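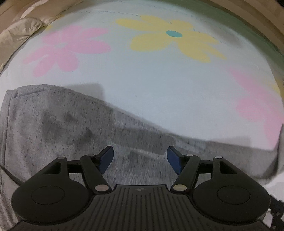 Pritchard Cosplay Weekend - Prop and Costume Check FAQ

Last updated 2018-05-20

What gets checked at the door?

Every prop that resembles a weapon, every costume with rigid parts wider than the wearer's shoulders, and anything with a battery. Soft accessories are waved through unless they have a metal or wooden core.

Where is the check desk?

Inside the Moletti Street entrance, left of badge pickup. The Nivora Hall entrance has no desk. If you come in that way with a prop, staff will send you back outside and around the building.

Which materials are allowed?

EVA foam, thermoplastic, cardboard, resin, 3D-printed plastic and light wood. Metal is allowed for fasteners and internal supports if no edge or point is exposed. Fiberglass must be sealed on all sides. Glass is not allowed in any form.

How long can a prop be?

2000 mm, measured along the longest straight line with the prop fully assembled. Props that come apart are measured assembled, even if you plan to carry them in pieces. Wings are measured open.

Is there a weight limit?

Only for props carried overhead or on stage. The limit is 1000 g for anything held above the head during the masquerade. On the show floor there is no fixed limit, but you must be able to set the prop down without help.

Do I need to remove armor for the check?

No. Large back pieces may need to come off if the mounting can't be seen. Allow extra time for this and bring the person who helps you dress.

How are approved props marked?

With a numbered zip tie. The tie stays on until the event closes. A cut or missing tie means a new check. Ties come in black and white, and you may choose the color. Placing the tie where it won't show in photos is fine as long as staff can reach it.

Can I paint or repair a prop on site?

Repairs, yes, at the Wokex repair table. Hot glue, contact cement and sewing supplies are provided. Spray paint and heat guns are not permitted anywhere in the building. Brush-on acrylics are fine over a drop cloth.

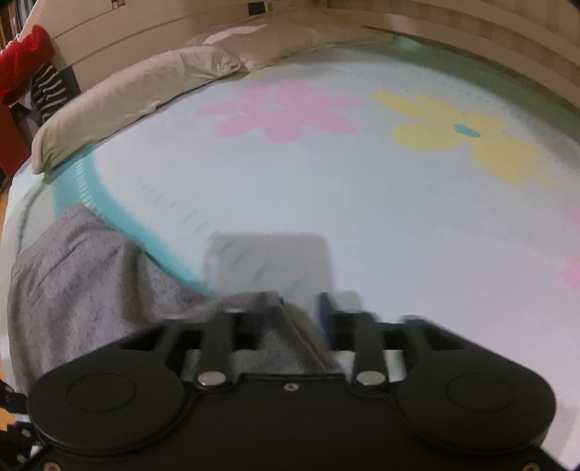
One attendee wrote in February that the repair table ran out of contact cement before noon on the first day, and asked whether people could bring their own. Yes, in the original container with a readable label. The table's stock has also been increased.

Are airsoft or replica guns allowed?

Replicas molded in one piece, with no moving trigger and a blocked barrel, are allowed. Anything that can fire a projectile is not, including foam dart toys. An orange tip is required and can't be painted over.

What about LEDs and powered parts?

Batteries must be enclosed and the switch must be within the wearer's reach. Loose lithium cells are refused. Lasers of any class are refused.

Is there an age rule?

Anyone under 17 needs an adult present at the check desk. The adult signs the prop form - a signed note from home is not accepted.

My prop was refused. What now?

Take it back to your car or hotel, or leave it at the desk and collect it on your way out. Desk storage closes when the show floor does. A refused prop can be modified and checked again on the same day.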